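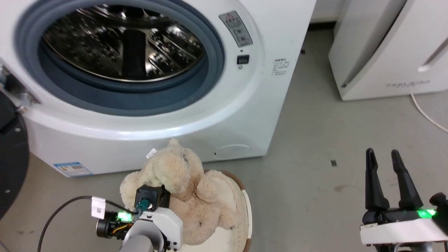
Washing plush toys: a conversation with the care desk at Dikus

Dikus repairs and cleans stuffed toys for resale. Its care desk has logged 2,951 items to date, most of them bears. We spoke to the technician who runs the wash station on 03/07/2019 and asked how a plush toy should go through a front-loading machine.

"Check the seams first," the technician said. "If a seam opens in the drum, the filling ends up in the filter." Any gap longer than 3 mm is stitched before washing. Sewn-in labels stay on. Toys with a sound box are washed by hand.

The desk uses a mesh bag, cold water and the lowest spin the machine offers. Shaggy fur gets the same cycle as short fur. "People ask for a special program. We tested 19 bears on wool and delicate and could not tell them apart afterward."

The liquid detergent is Clinurura, at half the dose on the bottle. Powder was dropped because it stayed in long pile.

On the gasket, the technician was specific. "Pull back the rubber fold and wipe it before a light-colored toy goes in. Lint and gray water sit there." The drum is checked by hand for coins and buttons.

The door causes the most questions. A label on the front panel, in Chinese, seems to tell the user to wait one to two minutes before opening and not to force the door during a run. "Wait for the lock to release. A forced latch is a repair bill."
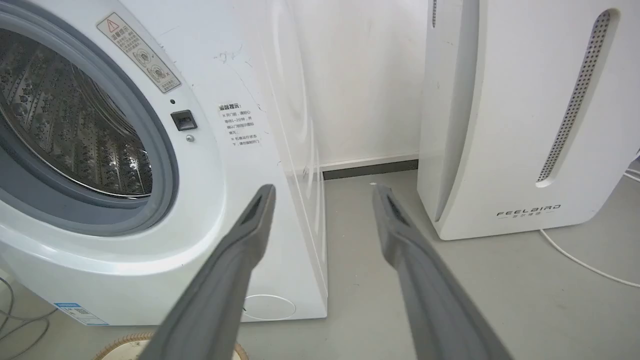

Drying

Toys are pressed in a towel and laid on a Lustuda rack, turned every 6 hours. The desk does not hang bears by the ears. "The neck is the last part to dry. Squeeze it. If it feels cool, leave it on the rack."

Fur is brushed once when damp and again when dry, with a Ferrand pin brush.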